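The Arm Is the Cheap Part

By Rosário Aguiar

I went shopping for a robot arm in July with a spreadsheet and a lot of confidence, and I came home with a longer spreadsheet. Our shop in Cotberg packs small orders for Hultar, the garden supply people, and I'd promised my business partner, Zeeshan Sial, that I could have something picking and placing within the budget year. He laughed at me (kindly!) and asked what I'd set aside for cables.

Cables! I had set aside nothing for cables. I had one line that said "arm" and another that said "gripper," and I thought I was being thorough.

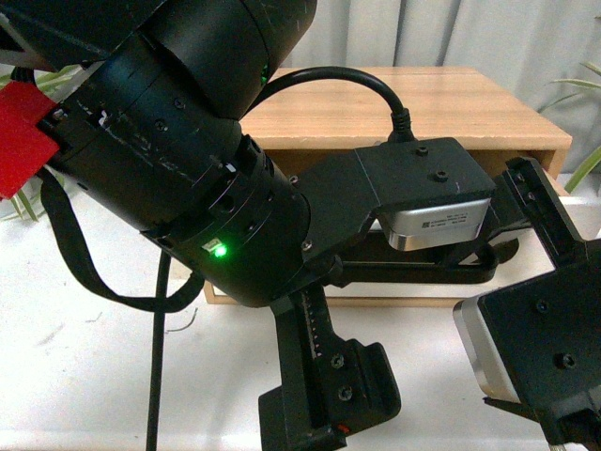 Black arm, red tag, and a cable plugged in above the wrist. Budget for all of it.

So we started over. Zeeshan's rule is that the arm gets no more than 80 percent of the hardware money, and mine - after two quotes from Pivis and a very long phone call with Gruber - is that the fingers get a line of their own. They take the knocks. I'd buy a spare set before I'd buy a fancier controller, and I'd get the price of that set in writing while the salesperson still wants your signature.

Then there's the table. I know, a table! But you'll want a surface you can wipe down and don't mind marking up, and you'll want time on the calendar for somebody to stand there and try things. 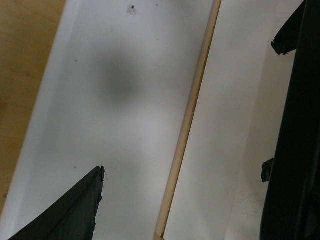
I put down 25 hours for that in the first draft. Zeeshan crossed it out and wrote 26, which was his idea of a joke, and then we had a proper talk and doubled it. Labor is the number I'd look at hardest if I were you. Gruber will happily quote you for setup, Pivis folds it into the price, and comparing the two took me most of an evening and a pot of coffee. We're ordering next month, with the spare fingers on the first invoice.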